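Bon, je reprends où Irena s'est arrêtée : le kit Maglaya, vendu par Zulano, deux bras, deux pinces, et une appli pour les piloter. Moi, ce qui m'a plu d'abord, c'est les patins granuleux des doigts – les sachets de chips, c'est traître !
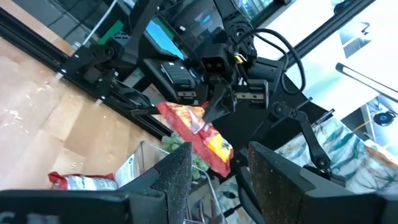
Côté prix : 2000 euros le kit, 142 de plus pour le jeu de doigts de rechange. (Demander qui a déjà un devis Holden.) Le montage, franchement, compter deux jours, et la notice est pénible – Jericho confirmera. 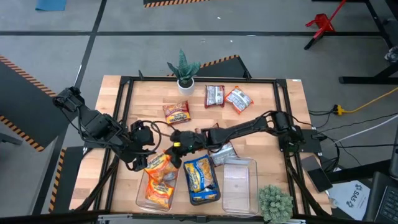 Deux bras, trois bacs et des sachets de nouilles à trier.

Ensuite je passe la parole à Arnel pour le SAV.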